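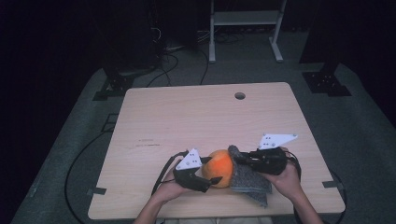
*Two-handed work with hand-held grippers, Erkik table station.*

# Erkik: station budget and parts plan

We're planning a second table station, and I'm really excited about how little it needs! This README goes with `parts.csv` and covers what to buy, what to reuse and what can wait until August.

## Buy first

| Item | Qty | Each |
|---|---|---|
| Hand-held gripper (Varnness quote) | 2 | $1206 |
| Spare finger set | 3 | $209 |
| Tabletop, with cable hole | 1 | $268 |

The grippers take most of the money, and I'd still order them before anything else. Marker plates get printed in house, so they have no line of their own — just add card stock to the office order.
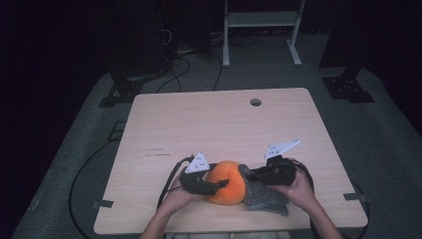
Cables are where our first budget went wrong. We priced one per gripper and forgot the length needed to let both arms move freely, plus a spare for each side. Please measure from the tower to the front of the table, then add slack for reaching across. `parts.csv` has a blank column for this and I'd love to see it filled in before the order goes out.

## Soft objects

Set aside a small line for plush and fabric items. They're cheap, fun to shop for, and a great way to try out finger pads on something that squashes.

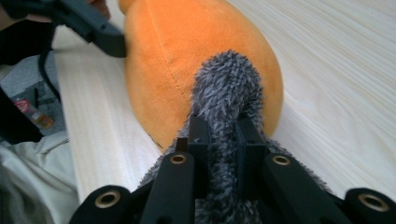
Zadley would move the spare fingers up to six sets and pay for them by holding off on the tabletop. It's a fair point, and I've added it as `option_b` in the file.

## Still open

- Delivery cost from Varnness
- Whether Jireš can lend us a stand
- Carpet for the second station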